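Datasets > Household > Textiles > nustemach-care

We use cookies to remember your settings. Accept | Manage

Nustemach Care Labels – README

Nustemach is a table of washing and drying instructions for household textiles, taken from sewn-in labels and typed up by hand. It covers throws, blankets, cushion covers and loose sofa covers. Clothing is out of scope.

Contents

The current release has 2,000 rows, one per label. Each row has 16 columns. The main ones are:

- item_type: controlled list, see types.txt
- fibre_main: fibre with the highest stated percentage
- wash_max_c: highest wash temperature in Celsius, blank if hand wash only
- tumble: none, low or normal
- iron: none, low, medium or high
- label_lang: language of the label text

Blank means the label did not say. It does not mean "not allowed". Prohibitions are always written out as "none".

Texture terms

Pile and surface words are kept apart from fibre. "Minky" goes in surface, never in fibre_main, and takes the modifier "dotted" where it applies. Trim is entered only if the label gives it a separate composition.

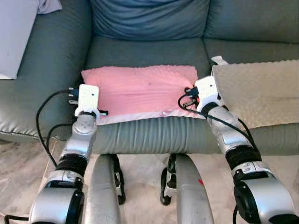

Fig. 1. Pink blanket, surface = minky, modifier = dotted, with paler trim.

Sources

Labels came from two places: the Kesus returns store and the Sison sample library. Kesus rows start with K, Sison rows with S. The Sison labels are older and some use symbols that have since been redrawn. These were mapped to the current set using symbols_map.csv.

Known problems

- 132 rows have fibre percentages that do not add up to 100. They are left as printed.
- wash_max_c was read twice for Kesus rows but only once for Sison rows.
- Version 2 renamed dryer to tumble. Old scripts will fail on load.

Checks

Run check.py before sending changes. It tests column order, allowed values and duplicate row codes – it does not test spelling in the notes column.

Licence and contact

Free to reuse with credit to Uvow. Corrections go through the issue list and are merged each December.

14 shares | 3 comments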